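# Keeping the count honest: what we learned from the Trirkosham flu clinics

Speaker notes, about twenty minutes with questions at the end

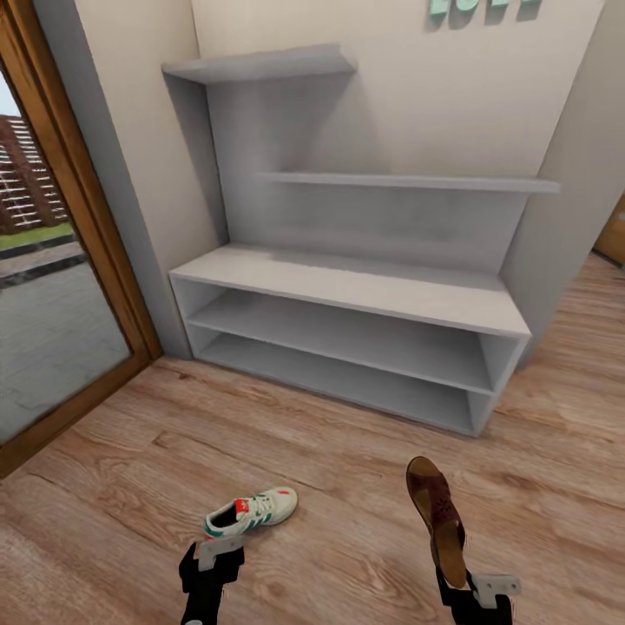 Good morning, everyone, and thank you for getting here so early. (Wait for the people at the back to find seats. Ask if they can hear me.)

I'm Precious Khumalo, and I look after the winter vaccination programme for Trirkosham and the villages on the Kosadow side. I should say at the start that most of what I'm going to tell you was worked out by Lucía Lorente and Pao-chu Sin, who ran the clinics day to day. I mainly carried boxes and answered the phone.

**Where we began**

Last October we opened 4 walk-in clinics for the flu jab. The year before we'd had one, in the health centre, and people over in Kosadow had to take two buses to reach it. Some did, bless them, but plenty gave up, and I can't say I blame them – I've stood at that bus stop in the rain myself.

By the end of the season we had given 2,001 jabs. I do like that last one. It was a gentleman who came in at ten to five on the final afternoon, when Lucía had already put her coat on, and she took it off again.

(Pause here. Next slide: the weekly chart.)

**The dip in week three**

You'll see the line drops sharply in the third week. When that chart went round, I had several worried messages asking whether people had lost interest, and one asking whether we ought to close the Siu Road clinic altogether. We very nearly did.

What had happened was half-term, plus a delivery that came a day late, plus a batch of paper forms that sat in a tray over a long weekend and were typed in with the following week's. So week three looks dreadful and week four looks marvellous, and neither is quite true. Kęstutis Ots, who handles our records, went back and sorted every form by the date of the jab instead of the date of entry. The dip is still there, but it's a gentle one.

I'd ask you to please look at which date your own charts are using. It took us far too long to ask.

**Who we missed**

(Slow down for this part, I always rush it.)

People in their sixties came in good numbers. Pregnant women did not, and nor did carers. Pao-chu rang round the community midwives and heard the same thing several times over: the opening hours clashed with the antenatal sessions. We moved the Kosadow clinic to the afternoon, and within 7 days the midwives were sending people straight down the corridor to us.

Carers were harder. Many couldn't leave the person they look after for long, and our wait at busy times was nearly 90 minutes. We tried letting them ring ahead for a slot, which helped a little. I'd love to hear from anyone who has done better, and I mean that, do come and find me at the tea break.

**This coming season**

We're keeping all the clinics, and Chun-hung Yuen is joining us to run home visits for carers and anyone who's housebound. We'll be using the Jistent booking sheet for those, after Kęstutis has finished adding a separate box for the date of the jab.

(If time is short, skip the bit about fridges and go straight to questions.)

On fridges, very briefly: check the temperature log before you unlock the front door in the morning, and write down who checked it. Lucía has copies of our log sheet on the table by the coffee, so please take one home.

Questions now, I think. Repeat each one into the microphone before answering.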